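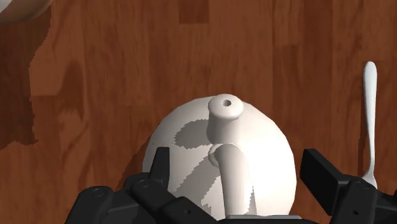
Wanted: people with a back porch, a balcony or a patch of yard in Hundon, and a little patience

Hi! I'm Ankit Kashyap and I run the Hundon Night Heat project, which for its first two summers was me, a bike and a box of thermometers. This year we have a bit of grant money and a proper second person (Mingxuan Ye, who does the maps and is much better at returning emails than I am), so we're going big. We want 70 households to host a small temperature logger from June through the end of September.

What we're after is the heat after dark. Anybody can tell you it's hot at three in the afternoon. I care about what happens at two in the morning, when the blocks around the old rail yard are still holding on to the day and people up on Lornow Hill have pulled a blanket over themselves. Last summer the gap between my two farthest loggers got big enough that I rode out and swapped the devices to make sure one of them wasn't broken. It wasn't. The gap stayed where it was and the loggers both agreed about it.

The city's one official weather station sits in mowed grass out by the airfield, and I have nothing against it, but very few people sleep at the airfield. Prallgate has lost a lot of its street trees since the road widening, and Cui Street got all that new paving by the market. I'd love to know what that has done to the nights there. I have my guesses (ask me over coffee and you'll be there a while), but guesses don't get shade trees planted.

What you'd be doing

You'd hang one logger outside, in the shade, at head height or a bit above. It's the size of a bar of soap and comes inside a white plastic shield that looks like a stack of saucers. It records every ten minutes on its own and makes no noise. It doesn't need your wifi and it doesn't have a microphone or a camera in it -- people ask, and they're right to ask.

Once a month you hold your phone near it, open the app and tap the download button. That takes a couple of minutes. If you don't have a smartphone, tell us, and one of us will come by and do it for you.

You'd also keep a very short sleep diary for 20 nights spread over the summer. We text you in the morning and you reply with how you slept, whether the windows were open and whether you ran a fan or an AC. One line is plenty. If you miss a morning, you miss a morning, and please don't fill it in from memory a week later. I'd much rather have a gap.

Who can sign up

You need to be 18 or over, live inside the Hundon city limits and expect to be at the same address until the end of September. Renters are very welcome, and I mean that -- our first summer was nearly all homeowners with big gardens and it skewed everything. The logger hangs from a zip tie or a hook, so there's no drilling. If your landlord wants something in writing we have a one-page letter ready to go.

We especially need people in Prallgate, along Cui Street, and in any apartment above the third floor. Lornow Hill folks, I love you, you sign up in the first hour every year, and we will probably have to put some of you on the waiting list.

You don't need to know a thing about weather. You don't need to have an opinion about climate either. One of my best hosts last year told me at the door that he thought the whole business was overblown, and then he sent in every single diary entry, on time, with notes about his dog.

What you get

A gift card for $70 at the end of the season, good at the market. You also get your own data, as a spreadsheet and as a chart that a normal person can read, and an invitation to the October get-together where we put the big map up on the wall and argue about it. Mingxuan makes dumplings. Come for those if nothing else.

Your address stays with the two of us. On the public map every logger gets moved to the nearest street corner, and diary answers are only ever shown for whole neighborhoods.

We're hiring, too

There's one paid job going: a field assistant for the summer, 20 hours a week, June to September. You'd put up loggers, chase down the ones that go quiet, and ride the evening route with me when it's really hot (it's a bike with a sensor on a pole, you will get waved at). You need to be fine on a stepladder and comfortable knocking on strangers' doors. A second language would be a huge help, and so would knowing your way around a spreadsheet, but I can teach the spreadsheet. Pay is $930 every two weeks. Evening hours are part of it, mostly between eight and eleven, so please think about that before you apply.

For the job, send me a resume and a paragraph or two about a time you had to get something done outdoors and the weather was against you. Skip the formal cover letter.

How to reach us

To host a logger, pick up a form from the front desk at the Prallgate library or call the project line and leave your name, your street and which floor you're on. Ask for extension 259. Job applications can go in the same library drop box, in an envelope marked "field assistant." Sign-up for hosts stays open until the end of April, and we'll let everybody know either way by the middle of May.

If you hosted before and still have one of our loggers sitting in a drawer, please bring it back! No hard feelings, I just need the battery door.

-- Ankit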